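## 4. Teaching the lid task

Do this section after the arm has passed the joint check in section 3. You need two people, one at the laptop and one at the stop button. First-year members can do either job once they have been signed off on the Karagiannis safety sheet.

**Set up the table**

1. Put the felt pad on the table and square it to the front edge.
2. Set the saucepan in the middle of the pad with the long handle pointing toward the front. Keep the end of the handle on the pad.
3. Put the lid on and press lightly on the rim to check that it sits flat.
4. Load the profile `lid_grip` in Mustuvel. Leave the speed at 20 percent for the first run.

> **Caution:** The lid is glass. Keep the pad under the pan for every run, and don't lean over the table while the motors are on.

**Record the grip**

5. Bring the hand in from the right, above the rim, and stop.
6. Lower it until the fingers are on both sides of the knob.
7. Close the fingers one step at a time. Stop when the current reading levels off.
8. Press **Mark** to save the pose. 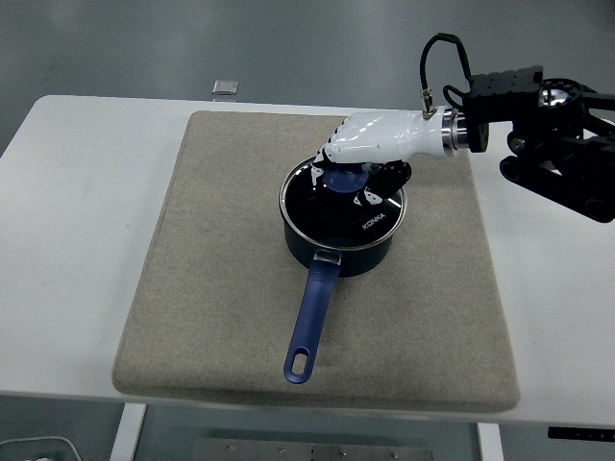
9. Wait for the log line to turn green before you send another command. If it stays yellow, open the fingers and go back to step 6.
10. Save the pose under your team name and the attempt number. Don't overwrite the pose called `base` - the Sundov team uses it for their demo.

Note: the finger current limit is set to 156 in the profile. Ask before you raise it. If the fingers slip at that setting, the hand is usually too high on the knob, and more current won't help.

**Record the clear position**

The clear position is where the hand goes between attempts. It has to be high enough that the open fingers pass over the lid without touching it.

11. Open the fingers fully and raise the hand straight up.
12. Move it back toward the right side of the table, palm down.
13. Check the thumb. It hangs lower than the fingers, so measure clearance from the thumb tip.
14. Press **Mark** and save the pose as `clear`.

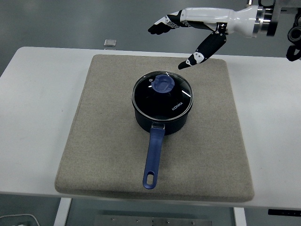 Érica Magalhães adds that teams should run `clear` twice before the first real attempt, with one person watching from the side of the table. Last season her team skipped the second run and lost nearly 20 minutes in June working out why the wrist kept stopping short.

**Run the sequence**

15. Set the move time to 3000 ms.
16. Run `clear`, then your saved grip pose, then `clear` again with the fingers open.
17. Write the result in the Zenduren log, including failed attempts.

The club rule is 13 attempts per team, per session. After that, cut motor power at the switch and let the next team set up.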